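Zorkstead Folding Utility Table: Set-up and Use Guide
Section 4. Setting up in a shared room

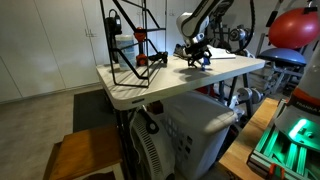
Figure 4. Folding table in a shared exercise room, with wire rack on the tabletop and laundry basket and floor fan stored underneath.

This section covers placing the table in a room that already holds other furniture or equipment. Unfolding and locking the legs is covered in Section 3. Do not begin here until the legs are locked.

4.1 Choosing the position

1. Select a flat, hard floor area. Carpet is acceptable if the pile is short and all feet rest at the same height.
2. Keep 60 cm of clear floor on the side where you will stand or sit.
3. If the table stands near exercise equipment, move the weights through their full travel before placing anything on the tabletop. Nothing on the machine may touch the table at any point of that travel.
4. Set the table parallel to the nearest wall. A table set at an angle takes up more floor and leaves a corner in the walkway.

CAUTION: Do not use the table as a step, a bench or a support for weights. Barbell plates and dumbbells must stay on their own rack or on the floor.

4.2 Leveling

1. Press down on each corner in turn.
2. If a corner rocks, turn the table end for end and test again.
3. If it still rocks, fit one of the supplied pads under the short leg. Pads may not be stacked.

Note — the speckled finish hides dust and light scuffs. Wipe the top with a damp cloth before leveling so that grit is not pressed into the surface.

4.3 Loading the tabletop

1. Place tall items first, toward one end. A wire rack should stand with its full base on the tabletop and no part over the edge.
2. Put lidded containers inside or behind the rack, where they are less likely to be pushed off.
3. Lay clamps and other hand tools flat, with handles pointing inward.
4. Keep paper and flat sheets at the back of the table.
5. Route cords toward the back edge. A cord must not hang over the side where people walk.
6. Shoes may be placed on the top for cleaning or lacing. Put down a sheet of paper first if the soles are dirty.

Maximum load is 200 lb, evenly spread. A load placed at one end only must not exceed 60 lb.

CAUTION: Do not drag a loaded table. Clear the top, lift from both ends and set it down again.

4.4 Using the space underneath

The space between the legs can be used for storage as long as nothing presses against the legs or the folding braces.

1. Slide in low, wide items such as a laundry basket with the handle cutout facing out.
2. A floor fan may be stored beside the basket. Turn the grille outward if the fan is to be used in place, and leave the knob within reach.
3. Do not run the fan with the basket or any cloth in front of the grille.
4. Small items can rest on top of the basket or fan only when the fan is off.

Note — stools may stand at the front corner. Push them clear of the walkway when not in use.

4.5 Placing a second table alongside

A wooden table may be set next to the folding table to extend the work area. Tabletops of different heights should be kept a hand's width apart. Do not bridge the gap with a board. The Laltomum connecting clip fits Zorkstead tables only and will mark a wooden edge.

4.6 Checks after set-up

Repeat these checks after the first day and then every 4 weeks.

1. Leg locks: fully engaged on both sides.
2. Feet: all in contact with the floor.
3. Underside: no stored item touching a brace.
4. Top: no cracks at the corners or along the fold.

Replace the leg locks after 300 folding cycles. Order the Dirna lock set, which contains both sides and the screws. Older tables with the Lloyd leg frame use a different lock and are covered in the appendix.

Section text: Gwilym Morris. Load figures checked by Reece Bainbridge. Revised April.

Continue to Section 5, Folding and storage.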